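Rewi Gift Baskets: Questions We Hear a Lot

Everything you might want to know before ordering or sending one of our baskets.

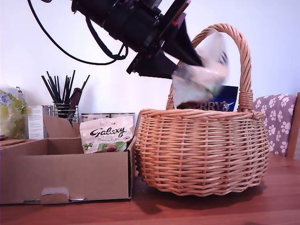 Willow basket with a tall arched handle.

How far ahead should I order?
Two weeks is lovely if you can manage it, and for the holidays we'd start thinking in September (I know, I know, but the calendar fills up so fast!).

Can I choose what goes inside?
Of course you can! Tell us a little about the person, what they like with their coffee, whether they can't stand raisins, and we'll put together a list for you to look over before we pack a thing.

Do you take large orders?
We do, up to 2,000 baskets, and for those please write straight to Yaqin Lu, who will happily talk ribbon colors with you for as long as you like.

Where do you deliver?
Anywhere in Urnier and Vematard. Folks in Enine are welcome to pick up at the shop, and we'll carry it out to your car.

How do I clean a wicker basket?
Use a soft brush first, then a barely damp cloth, and let it dry somewhere airy, well away from the heater.

Can I send my basket back to be refilled?
Please do! We love seeing them again, and you'll only pay for the new goodies.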